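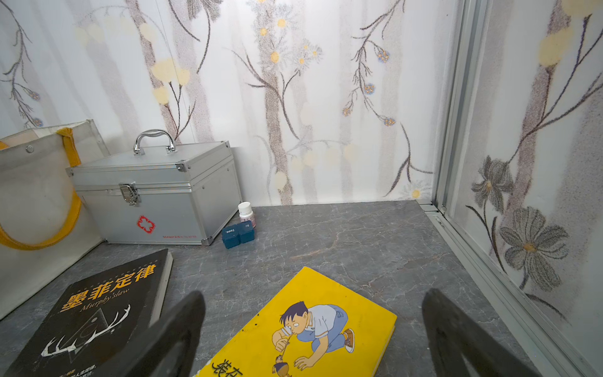 Zdislava Vaněk wrote under our sign-up page that a book flat on the floor is a mean thing to ask of two fingers, and that if she were starting a club she would give beginners foam blocks until at least January.

Read that out first, then wait for the laugh. Tell them I thought about it for a week and I still disagree, and the next half hour is why.

TALK NOTES, Unen after-school robot club
Teachers' track, Monday, 10 in the morning. Mireille Courtois speaking, Ognjen Vlachou on the laptop.

OPENING (keep the first slide up)

Say hello, say the name of the club, say we have 14 students and one arm. Yes, one. We'll get to the schedule.

Point to the yellow book between the fingers. Ask the room: where would you grab it? Let people answer. Somebody will say "by the spine," somebody will say "slide it to the wall first." Both are great answers and we have had students fight about them for an entire afternoon. Don't tell them which is better yet.

Then point to the paperback at lower left and read the English line on the cover: Murphy's law. Leave it there a second. Move on.

WHAT THE CLUB DOES

We do pick-up tasks. A student teaches the arm to take hold of an ordinary object and put it somewhere useful. We don't build the arm from scratch (I love the clubs that do, go see Spyros Grgić at 15:00 in the other room, he has the drill stories).

The arm software is called Twal and it is old and a bit fussy. Students drive by hand first, watching only through the camera by the gripper. No looking over at the table! That rule came from the students, and I would never have dared to set it. After one session they all say the same thing — everything is so close, and the fingers are so big.

Stay on the fingers for a moment. Two of them, black, slightly curved. When you look from down there, your own hand is in your way. The left finger is hiding part of the book cover right now. A student who has lived with that view stops asking why the arm is dumb and starts asking what it can see. I get excited about this part, so watch the clock.

WHY ORDINARY THINGS

Foam blocks are all the same on purpose. Go back to the slide and let people find the differences themselves. Help them along if they're quiet:

- The silver first-aid case has a handle on top. Good place to grab? Depends on the weight, and you can't see weight.
- The pill bottle stands upright and the pill box is right in front of it. Which one do you go for first, and what does the hand do to the other one?
- The canvas bag has a strap with a knot in it. Cloth moves when you touch it. We save cloth for spring.
- The wall has flowers all over it.

The wall gets its own minute. A plain background makes a student's first color filter look like genius. A flowery one doesn't, and there are yellow centers on those daisies and a yellow book on the floor. Bujar Berisha wrote a lovely little filter for "find the yellow thing," ran it against a print with flowers, and got boxes all over the wallpaper. He was delighted. He printed it out and hung it up.

THE FLAT BOOK

Back to Zdislava's comment. She is right about the difficulty. A closed book lying flat gives you a thin edge, close to the floor, and a fingertip that comes in slightly too high just skates over the cover. Come in too low and you're pushing on the floor, and Twal stops and makes its sad beep. (Ognjen, play the beep.)

What the students came up with, in the order it happened:

Pinching across the width. Works for small paperbacks if the fingers open far enough. Measure before you try. We didn't.

Dragging with one finger until the book meets something solid, then getting the other finger under. Slow, but fun to watch.

Pushing the book over a table edge so part of it hangs out. Cheating on a floor task, brilliant on a table task.

We keep a log of every try. At the end of last term it had 651 lines in it, and most of them say "slipped." Put the log on the screen and scroll it for a while without talking. I want teachers to see what a good term looks like, and it looks like that.

RUNNING IT WITH ONE ARM

Pairs. One drives, one writes the log, swap after each try. Everyone else works on recorded pictures at the desks, drawing outlines around objects and arguing about where a book ends. It's calmer than it sounds.

Spare parts come from Werkavon, who answer email from teenagers politely. Order fingertips early, the rubber wears.

Badell meet: we enter the household round. Say that we came in near the bottom and that the students want to go again. If someone asks about rules, send them to the sheet at the door.

QUESTIONS I EXPECT

"What age?" Ours are mixed, and younger ones drive better than they code. Let them drive.

"Do they need to know programming?" Some do, by the end. Start with moving the arm.

"What if they get frustrated?" They do. Stop, change objects, come back to the book next week. Bring a snack.

"So would you start with foam?" Say no, smile at Zdislava if she's in the room, and offer her the controls.

LAST BIT

Ognjen sets the arm up on the side table while I take questions. Clear the front row. Two people at a time at the controller, and put the yellow book slide back up so the line has something to argue about.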